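Zudell Eyeglasses Case, Green

Item 1516 in the Lukumay accessories range
Last revised February 4, 2023

The Zudell is a hinged case for one pair of everyday glasses. It opens flat on a desk or bench, so both halves stay in view while the glasses go in or come out. We stock it in one size and one colour — a dark green with a lighter lid. It suits most adult frames and folded reading glasses. Wraparound sunglasses and safety glasses with side shields generally won't fit, and for those we suggest the Bakuvstead soft pouch.

All our cases are tried at the Vindum bench before they go on the list. The bench area is kept plain, with pale grey walls behind the work.

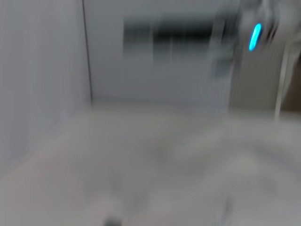 Grey walls at the Vindum bench.

Fit and size

Measure your glasses folded, across the widest part of the front. If they come in under the inside length listed on the case label, the lid will close without pressing on the lenses. Glasses with thick temple arms need a little more depth, so try them before taking off the tags. The lower half is the deeper of the two and the glasses should always sit there, lenses up, with the cloth folded over them.

Clear plastic glasses are the hardest to keep track of on a light surface. A dark interior helps, and it was the main request from customers who had the earlier cream version, which was dropped last June.
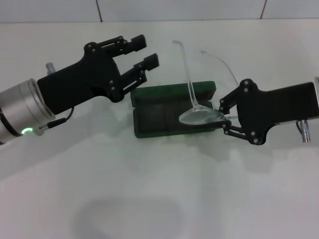
Lukumay Product Trials, Cases and Small Accessories

Clear glasses on an open green case, white tabletop. Both temple arms need to be folded in before the lid is brought down. An arm left standing will catch the rim of the lid, and forcing it can bend the hinge on the glasses. Fold the left arm first, then the right, unless your optician has told you otherwise.

In the box

One case
One cleaning cloth, grey
One care card

Care

Wipe the outside with a damp cloth and leave the case open to dry. Don't use methylated spirits or window cleaner on the lid, as the colour may lift. Crumbs and grit in the lower half will scratch lenses, so tip it out over the bin every so often. Don't leave the case on the dashboard in summer.

Ordering

Single cases ship in a plain mailer. Cartons hold 30, and orders of 64 or more are packed to order and take about 10 working days to leave the warehouse. Optical practices with an account can add a name stamp inside the lid — send artwork in black only, and allow extra time for a proof.

Unused cases can be returned with the tags on. Replacement cloths are sold separately under Lukumay spares.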